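Pument two-arm bench kit, setup and upkeep

The kit was set up for folding cartons. Leveling the rail and bolting down both bases took 80 minutes. Base spacing has to be set before the cables are routed, and the manual puts those steps in the wrong order.
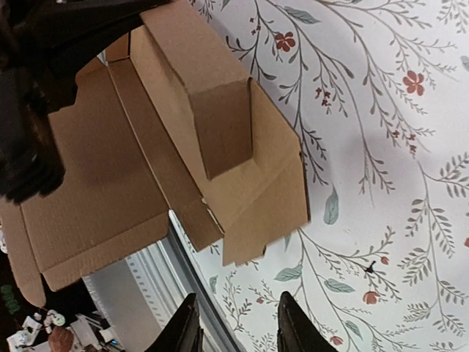

Carton partly folded, wrist camera view.

Wrist camera focus is set by hand and locked with a grub screw. Check it after 10 hours of running. One of ours needed a quarter turn.

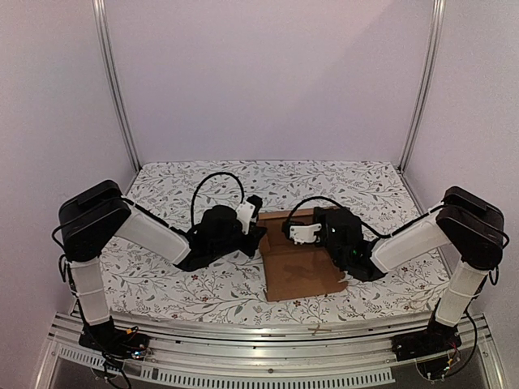
Leave slack in the wrist cables. The supplied ties are too short for a full loop, so we used Sistik 18 cm ties. Joint zeroing is done from the Jukham software and repeats well. 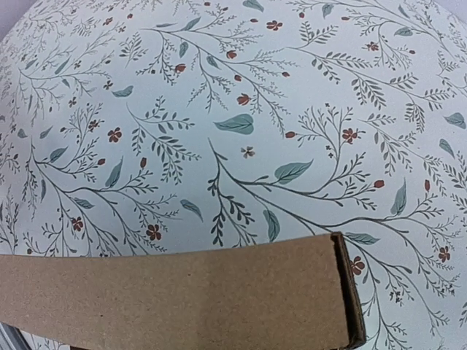
Fingers come off with two screws each, and spares arrived in 14 days. The base connectors have no strain relief, a poor choice at this price. Four out of five.

Hui-mei Tsai, 20 May 2020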